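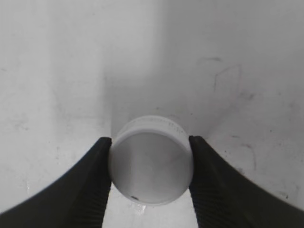
Department of Conflict and Security Studies, Undberg College

Who speaks for the Grindska Brigade? Project report, submitted 4/1/25

So my project started with an argument in seminar. We were reading about how small armed groups break up, and somebody said you can always tell a split is coming because the leaders stop showing up in each other's videos. I thought that sounded way too easy, and my advisor, Zulkifli Rahman, told me to go check it (careful what you say in his class!).

I picked the Grindska Brigade because it was small, it put out a lot of material, and its breakup is well documented by people who were there. The Živković collection at the college library has copies of nearly everything the brigade posted before its channels were taken down, over 3000 posts in all. Most of that is reposted news, prayers for dead fighters and fundraising, so I cut it down to the 52 statements where a named commander is speaking on camera or signs the text himself. For each one I wrote down who spoke, who sat next to him, what he called the group, and who he said he took orders from.

The last part was the hardest. Commanders hardly ever say "I answer to so-and-so." They thank people. They send greetings. In one statement the deputy commander thanks the whole leadership council by name and leaves out the man who founded it, and I must have replayed that part for an entire evening trying to work out if I'd missed a word.
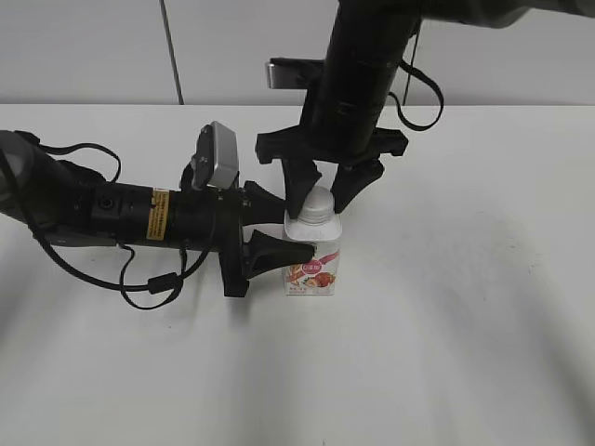 I had also planned to run all of it through Lornex, the text tool we learned in methods class, but it kept treating three spellings of the same commander's name as three different guys. I fixed the list by hand in the end and then mostly used it for searching. If you're doing a project like this, make your name list first. I did mine in December, way too late, and had to go back over everything I'd already coded.

Okay, results. The seminar theory sort of holds up. The founder and his deputy do stop appearing together well before the split is announced, but they had an even longer gap earlier on, and back then the brigade stayed in one piece. What changed the second time was the wording. The deputy quit using the brigade's full name and started saying "the brothers on the northern front," and the two local commanders who later left with him picked up the same phrase. I didn't find it in anything signed by the ones who stayed.

I can't say this works for other groups. It's one brigade, and I only had translations for part of the audio, so I leaned on the library's summaries for the rest. Zulkifli also pointed out that a commander can be missing from a video for boring reasons, like being wounded or stuck on the other side of a checkpoint. I went back and added a column for known injuries, which explained some of the earlier gap but left most of it open.

The coding sheet and my name list are with the department office if anyone wants to pick this up next year.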